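Wycliffe Okoth @wycliffeokoth
Jun 16, 2025

Right, the "can a machine do my chores yet" thread, as threatened. I've been moaning about this since Tirklow and a few of you asked me to write it up properly (you'll regret it!)

2/ My test is simple. Would I leave it alone with the job while I went to the shops? Dishwasher, yes. Washing machine, yes. Robot hoover, sort of, if I've picked up every sock and phone charger first, so really I'm doing half the hoovering for it.

3/ What I want is something that picks things up. Toys, mostly. Bricks, blocks, the bits of jigsaw that live under our sofa. A toddler can clear a floor in five minutes if you bribe them, and arms are still making heavy weather of it. 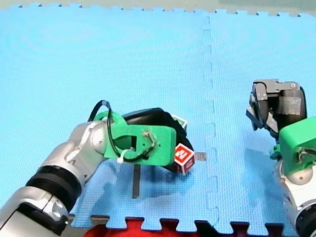 4/ And small blocks are the nice end of it! Hard edges, flat sides, they stay the shape you left them. Now try a wet flannel. Or a fitted sheet, which I can't fold either, so I'm not throwing stones.

5/ Mbwambo replied last time that two arms would fix everything. Hmm. Two arms means one can hold while the other fiddles, great for lids and sleeves, but now they've got to keep out of each other's way as well. Ever tried making a bed with someone who's cross with you? Like that.

6/ Shop floor is a different story. When I was at Fomlow we had a machine that put the same part in the same tray all shift long and never grumbled. Move the tray a thumb's width and it would happily put parts on the floor, mind you.

7/ Homes are all moved trays. Mine is, anyway. If it gets 100 blocks in the box and then posts my glasses in after them, I'm still having to watch it.

8/ So my answer for now: machines for the washing, me for the putting away. Duder owes me a fiver if that's still true next June and I fully intend to collect.

9/ Someone's asking about cat litter. Yes I've looked. No I don't want to talk about the price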